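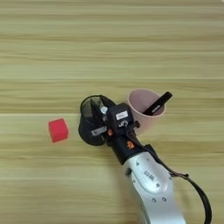

Toy Testers and Play Table Hosts Wanted – Prandendale

Zullatier is looking for people who love small things you can pick up, stack, line up and knock over. We make building cubes for young children, and from July we're opening our play tables in Prandendale to families, grandparents, teachers and anyone else who would like to spend a morning trying out new sets with us!

We have two kinds of places open.

Play table hosts (paid, part time)

You'd look after one table for a four-hour shift, welcome people as they come in, put out the cubes and take notes on what happens. Do the kids stack first or sort first? Does a two-year-old grab the red one and refuse to let go? (We have a whole notebook page on red.) Those are the little moments our designers are hungry for, and a good host catches them without getting in the way of the fun.

You don't need a teaching degree or any background in toys. We do ask that you:

- are at least 18 and comfortable around children and their grown-ups
- can write clear notes by hand or on a tablet
- can work most Saturday mornings, starting at 8:30
- are happy to wipe down cubes and tables between groups – there's a fair amount of wiping

Hosts get two paid training mornings with Mirjam Gruber, who designed the first Zullatier set and still tests every new size herself. She's a wonderful teacher and will happily talk about rounded edges for as long as you let her.

Family testers (unpaid, with a thank-you set)

Bring a child between 2 and 6 and play. A session lasts 45 minutes, including a snack break, and you stay in the room the whole time. We'll ask you a few questions at the end about what you have at home and what your child goes back to again and again. Every family takes home a starter set, and brothers and sisters are welcome too. Please tell us about any allergies when you sign up.

This season we're comparing cube sizes and colors, and we're very curious about how children use a big tabletop when there's only a little on it. Last year 600 families played at our Barnberg tables, and their notes changed the corners on two of our sets. We'd love to hear from even more of you in Prandendale.

How to apply

Hosts: send a short letter to Natalia Pacheco at the Prandendale office. Tell us when you can work and what you liked to build as a kid – we really do read that part, and Braulio Nava on our design team keeps his favorites pinned above his desk.

Families: ask for Itzel Ibarra at the front desk or pick up a sign-up card there. Sessions are run in English and Spanish. Let Itzel know which you prefer, and whether you need step-free access or a quieter time slot.

We answer everyone, usually within two weeks.

38 shares · 6 comments

Last updated in July

© Zullatier, Prandendale | Contact | Back to top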